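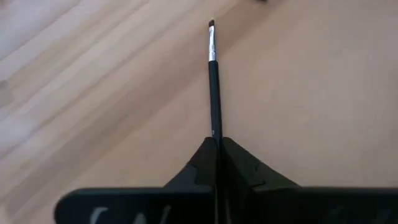

A small brush, held upright by the handle.

Tidying a brush pot sounds like nothing, doesn't it? I spent most of December trying to get a pair of robot arms to do it, and I've come away with a few tips that work just as well on a dressing table or a paint bench.

We learn by copying. Somebody guides the arms through the job, we record it, and the software tries to do the same. We kept 1,656 goes at it and trained on 1,192 of them. The rest were too muddled to be any use (mostly me, dithering!).

Tip 1. Sort out how you lay things down
Thin handles are a pain to pick up off a flat top, for fingers of any sort. Leave a bit of space between them and point them all roughly the same way — our success rate went up more from that than from any clever change to the software.
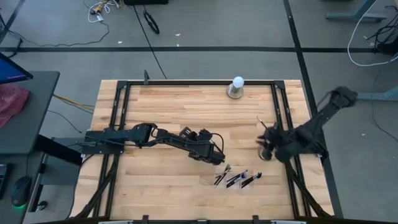
Svitlana Stasiv wrote in to say she'd tried the spacing trick with her watercolour brushes and it helped, but did we ever test it with the handles touching? We did, Svitlana, in 425 of the recordings, and those were where the trained arms fumbled most. Nudge one away first, then pick it up.

Tip 2. Let one hand wait
When both arms went for the pot together they got in each other's way. So we recorded a fresh batch where one arm always hangs back until the other is clear. Dull to do, but the copying came out far smoother. I do it at the sink now as well. 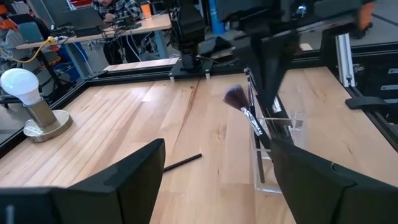 Tip 3. Go in from above, and slowly

See-through holders look lovely and they're a menace, as the edges are hard to judge. Our early runs kept clipping the rim. What fixed it was a pause over the opening before lowering the brush. We put that pause into almost 100 new recordings and the arms picked up the habit.

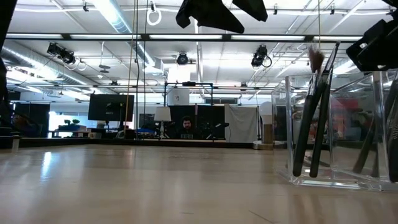

Home Handling Group, Jesotholm Workshop

We haven't tried narrow jars yet, or anything with a lid. If you've a brush pot that drives you mad, send us the measurements and I'll see if we can find one like it for the next round.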